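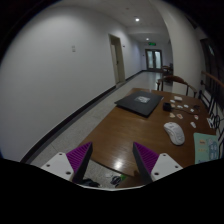 ## Método Dagdag: ¿marcador fijo en la mesa o solo odometría visual?

**hcao_lab**

Abro hilo con lo que llevamos de la réplica. Recogemos demostraciones con la pinza de mano, sin brazo, y entrenamos la política con la pose relativa de la muñeca. La tarea es coger el ratón entre papeles sueltos y dejarlo en otro punto de la mesa. Con 90 demostraciones, la política completa 83 de cada 100 intentos. Con 24 se queda muy por debajo y falla casi siempre en el cierre.

Huiling Cao

**tvincze**

¿Los intentos son en la misma mesa donde grabasteis? Si es así, el 83 me dice poco. En Gristenbridge nos pasó: cambiamos de mesa y la política iba a buscar el objeto donde solía estar.

**hcao_lab**

Misma mesa, sí. Los papeles se recolocan en cada episodio y el ratón también, aunque siempre en la mitad cercana. 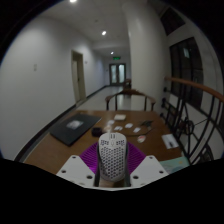 El cierre es lo que más nos cuesta. Si los dedos entran torcidos, el ratón gira antes de quedar sujeto, y la almohadilla estriada no lo corrige. Ahora descartamos las demostraciones con más de 10 grados de desvío al cerrar.

**prolasar_fan**

Yo no las descartaría. Si quitas todos los agarres torcidos, la política no ve nunca cómo se recupera uno.

**tvincze**

De acuerdo a medias. Sirven si el operador corrige antes de levantar. Si levanta torcido y le sale bien, estás enseñando el error.

**marga_k**

Sobre el título: nosotros usamos Clutus para la pose y en pasillos largos con pared blanca deriva bastante. El marcador en la mesa lo arregla, pero hay que tenerlo a la vista al empezar.

**hcao_lab**

Lo del marcador lo confirmo, sin él perdimos alrededor de una cuarta parte de las trayectorias. Lo de recuperar agarres lo probaré separando las corregidas de las que se levantaron torcidas.

**tvincze**

Y otra mesa, por favor — aunque sea con pocos intentos.

**hcao_lab**

En agosto. Antes no tengo sitio.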